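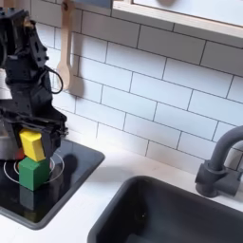
Speaker notes, part 2: play kitchens and the surfaces children build on

Start with the returns. Of 3,429 Betness units sold, 78 came back with a complaint about the cooktop panel. Pause on that figure.

The panel is the flattest area in a toy kitchen, so it gets used for blocks. Gloss black shows scratches early — matte hides them but reads less like a stove. Jonirex tested both finishes over 300 cycles. Put up the wear table and leave it there.

Next, layout. Point out how close the building area is to the pot.
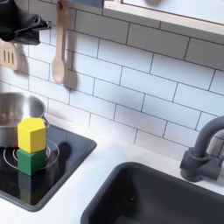
Slide 7. Yellow block on green, on the burner ring, pot alongside.

A ring print gives a child a target for the first block. Keep the line thin. Thick ink lifts at the edges — see the Flelamgate samples on the side table.

Last point is the strip of counter between cooktop and sink. Most drawings treat it as leftover width. It should take a block with clearance for a hand.
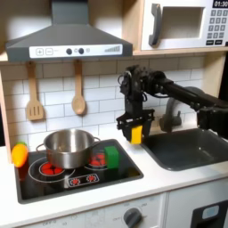
Hashmi replied to the draft that the strip should stay narrow, as a wider one pushes the sink past a small child's reach. Read that out, then take questions.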